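# The Pile in the Corner

Most homes have one. It starts with a sweater that has been worn once and is too clean for the hamper but not clean enough for the drawer. By the end of the week there is a jacket on top of it and a shirt underneath, and the whole thing has moved from the chair to the floor.

Maja Kurek has spent 15 years going into other people's homes to deal with piles like this. She works out of Wastden, a small laundry and mending shop with two washers in front and a long table in back. Customers can drop off a bag there or pay her to come and sort at the house. In February, her busiest month, she made 17 house calls. She says the pile is nearly always in a corner.

"People push it back until it hits a wall," she said. "Then it stops being in the way, and it can stay there."

Kurek doesn't think much of the advice that tells people to throw half of it out. The clothes in a pile are usually the ones that get worn. The things that ought to go are folded neatly on a high shelf, where they have been for years. When a customer asks her to start with the closet, she starts with the floor.

Her method is simple enough that she is a little embarrassed to charge for it. She takes the top item first, even if something more interesting is sticking out from below. She shakes it once, checks the pockets, turns the sleeves the right way and puts it down somewhere flat. Then she takes the next one. She does not sort until everything has been picked up and looked at.

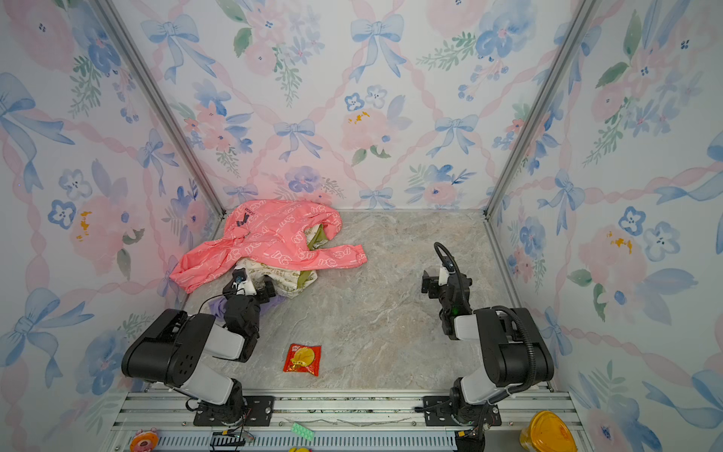 The part most people get wrong is pulling. A sleeve is poking out, so they grab the sleeve, and three other things come along with it. Cuffs catch on buttons. Zippers catch on knits. Kurek has mended a lot of sweaters with a hole near the hem, and she puts many of them down to a zipper and an impatient owner.

"Lift it from the middle," she said. "If it's stuck, move the thing that's on top of it."

Jackets cause the most trouble. They are bulky, they don't lie flat and they hide whatever is under them. A light jacket with elastic at the wrists will hold on to the shirt that was worn beneath it, because a lot of people take both off at once. Kurek has found T-shirts inside jackets whose owners had been looking for them since fall. She puts an arm down each sleeve before she does anything else.

Thin cotton is the opposite problem. It slides. A pile with a jacket on top and a soft cloth underneath will spread at the front while staying high at the back, and after a few days the soft things have crept out across the floor where people step on them. She picks those up by two corners and lets them hang for a moment before putting them down.

## A bag and 134 items

Asif Paracha keeps a list. He is a school bus driver with two daughters and an apartment that has one closet for all three of them. Last winter he wrote down every piece of clothing that the family owned, not counting socks and underwear, and came up with 134. He had guessed 60.

He took the list to Kurek because he wanted to know if it was a lot. She told him she had no idea. She had never counted anyone's clothes, including her own, and didn't see what good it would do him. What she wanted to know was how many of them were on the floor.

Paracha had not written that down, but he thought it was most of what his daughters wore to school. The girls share a room with flowered wallpaper that they picked out themselves, and the clothes went in the corner between the bed and the wall. On mornings when the bus had to be out early, he would reach in and take whatever came up first.

Kurek came over and did the corner in under an hour. She made three stacks on the bed: wear again, wash and mend. The third stack was the smallest, with a torn pocket and a pair of leggings that needed a new waistband. She did not throw anything away, though she did set aside a few things the younger girl had clearly outgrown and left it to Paracha to decide.

He has since brought the list down to 124. Some of those ten went to a cousin. He isn't sure what happened to the others, and he suspects that one is still on the bus.

What changed more was where things land. There is now a hook on the back of the door for each girl, at a height she can reach, and an open bin for anything that has been worn once. The bin was Kurek's idea. She has tried to talk customers out of keeping half-worn clothes and has given up. People are going to do it, and the clothes do better in a bin than on the floor.

"The corner still fills up," Paracha said. "It takes longer to fill up."

## What to do with the middle stack

Clothes that have been worn once are the reason for most piles, and Kurek has firm views on them. Pants and jackets can go back to a hook. Anything worn against the skin for a full day goes in the wash. A cardigan worn over something else can be folded and used again, and she would give it four or five wearings before washing.

She likes bins with low sides. A deep hamper turns into a pile with walls around it, and whatever is at the bottom stays at the bottom. The one she uses at home is a drawer from a dresser that fell apart. It sits on the floor under a window and holds about as much as one person wears in three days.

Color helps, too. When a customer can't face the whole heap, Kurek tells them to find the brightest thing and pick that up. It is easy to see and it is often a big piece, so the pile gets smaller right away. Then they can find the next one. She admits this goes against her rule about starting at the top. She says a tired person can break the rule.
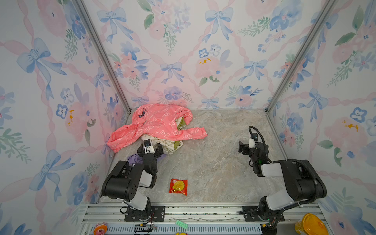 *A coral-pink jacket over a cream cloth with an olive pattern, with a purple cloth lying flat in front.*

Folding comes last. Kurek folds jackets in a way she learned from her first boss, at an alterations counter called Mac Carthaigh that has since closed. The jacket goes face down. Both sleeves come straight across the back, one over the other, and the bottom comes up to the collar. If there is a print on the front, it ends up on the outside, where it can be seen in a drawer. She doesn't fold a third time unless the drawer is shallow.

Shirts she folds however the customer folds them. She used to do them all her own way, and then she noticed on second visits that they had been refolded. Now she asks for one finished shirt as a sample and copies it.

A soft cloth or scarf gets folded in half until it is about the size of a book. Patterned ones go pattern side out. She keeps these away from the shirts, since they slide off any stack they are put on top of, and gives them a shelf or a shoebox.

The surface matters more than people expect. Carpet grabs at fabric and a bed is too soft to get a sharp line. Kurek prefers a hard, smooth top at hip height - a counter, a desk, a clean dining table. At the shop she had been folding on an old door laid over two cabinets, and last year she replaced it with a proper table from Hedano. It cost more than she wanted to spend. Her back has been better.

## Fifteen minutes

Customers often ask how to keep the corner clear once she has gone. She tells them they probably can't. What they can do is go through it before it gets taller than the bed frame, and for most households that means twice a week.

Paracha does his after supper. He sets the timer on the stove for 15 minutes, and the girls bring everything from the corner to the kitchen table. The older one shakes and checks pockets. The younger one puts the jackets on their hooks, and he folds. So far the pockets have given up two library cards, a recorder mouthpiece and a good many hair ties. When the timer goes off, they stop, and whatever is left goes in the bin.

Some evenings they skip it. He said the morning after is when he notices, standing in the doorway before the sun is up with one sleeve in his hand and the rest of the jacket somewhere underneath.

Wastden takes drop-off bags in the morning until 11 and does house calls in the afternoon. Kurek asks that customers leave the pile as it is before she arrives.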